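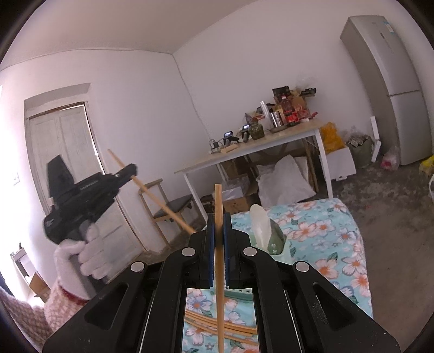 ## Sorting chopsticks on the bed

I don't buy most of the advice about chopsticks. Soak them in vinegar, stand them in rice, rub them with a Prasby cloth. I tried the rice for 11 days and got dusty rice.

What I still do:

- Spread a sheet you can wash and sort there. A big flower print hides crumbs, but thin pale sticks are harder to spot on it, so run your palm over it before you quit.
- Hold each long wooden one upright and look down its length. A bend shows up fast against a straight table leg.
- Keep a tissue box within reach. Wipe, don't soak.
- Bundle the thin sticks separately from the long ones.
- Toss anything with a split tip. Sanding is supposed to save them. I sanded 7 in May and threw out every one.

Sigita Luik wrote in to defend the Benus drying rack at 30 dollars. Maybe. A tall glass costs less and I already own one.

Cotton gloves for splinters: fine if you have them. I wouldn't make a trip to the store.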